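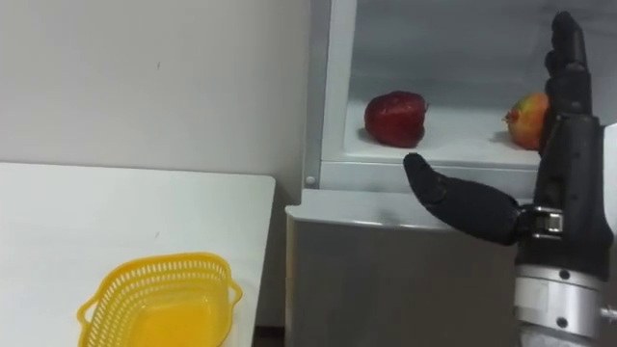 Napaporn Thongsuk told us that her household threw away less fruit once it was kept cold, but that nobody at home wanted to eat it straight from the fridge. Several other replies to our survey made the same point, and it changed the question we were asking.

Our project looked at how students at the Hamine residence store fresh fruit and how much of it goes in the bin. We sent out 144 forms in August and kept a waste diary in two shared kitchens. Darius Mägi weighed the waste and I entered the results.

Over the whole period the kitchens threw out 1,401 grams of fruit. Most of it was bananas and soft pears -- apples hardly appeared in the diary. Fruit kept in bowls was eaten sooner, but what was left spoiled faster.

The diary has gaps. Some people forgot to write down what they binned, and we did not record the room temperature. Barnabás Dobos suggested weighing the fruit when it is bought as well, and we would do that if we ran the study again.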